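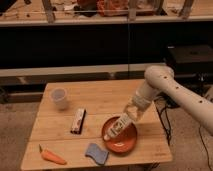

Features > Family > The Middle Years

Wendy Entwistle stopped asking her son how school was in February. He's 13, and the answer was always "fine," said to the fridge. So she quit. Put dinner down, ate hers, let him be. Some nights the only thing between them is a table, pale wood, with a round orange-red plate on it and whatever he left behind. She says she's learned more from the plate than from the question. Food moved around but not eaten, bad day. Food gone in two minutes and he's still sitting there, he might talk.

He did talk, in the end. Four weeks in. It was about a friend who had moved his seat at lunch.

Small thing, to an adult. Not to him. The middle school years are when friends start doing the job parents used to do, and a moved seat can feel like being put out of the house. Chanida Duangkaew has been a counselor in the Istmont schools long enough to have seen the younger brothers and sisters of her first kids come through. Her door gets the most knocks right after lunch.

"They come in with a stomach ache," she says. "I don't argue with the stomach ache. It's real. We sit for a bit and then it's about a girl called whatever, who didn't save her a chair."

Her office at Clastside is narrow, one window, two chairs set at an angle so no one has to look at anyone. She did that on purpose. Same reason parents say the car works. Same reason dishes work. Eye contact is a lot when you're 12 and your face does things you didn't ask it to.

What she hears from parents is mostly panic. He used to tell me everything. She used to hold my hand in the parking lot. And then a closed door, a phone face down on the bed, and the parent standing in the hall with a laundry pile wondering what they did.

Usually nothing, she tells them. Kids this age are working out which thoughts belong to them only. Keeping some back is practice. It can look alot like rejection from the hallway.

Uthai Srisuk did not take that well, he admits. His daughter went quiet the summer before seventh grade and he went loud. Questions at breakfast, questions at pickup. He read her messages once. She found out the same evening and didn't speak to him for 4 days, and he says he earned every one of them.

They got back by way of a bike. Hers had a bad chain, he was fixing it on the porch, she came out and held the light. Didn't say much. Next night she came out again, and the chain was fine by then but he kept fiddling with it.

"I would have taken that bike apart 300 times," he says.

There is quiet and there is quiet, though. Duangkaew is firm on this. A kid who shuts the door on you but still laughs at her phone, still eats, still goes to practice, is probably okay. One who drops the friends as well, stops sleeping, gives up the thing she loved, that's different, and a parent should call the school or the family doctor and not wait for report cards. Any talk of hurting themself, call that day. She would rather get a call about nothing.

Lamduan Panyasiri raised three in Dewan and now has a grandson of 11 every afternoon until six. Her method is to be boring. She sits in the kitchen with the radio low and peels things. He comes in, he goes out. Last week he told her, out of nowhere, that he thinks he's ugly. She did not say no you're not. She asked who else he'd told.

Just her. She kept peeling, handed him a carrot, and they went on like that untill his mother's car pulled in.

Entwistle's son got his seat back, by the way, or a different one, she isn't sure and hasn't asked. Dinner is still mostly silent. Last night he had seconds.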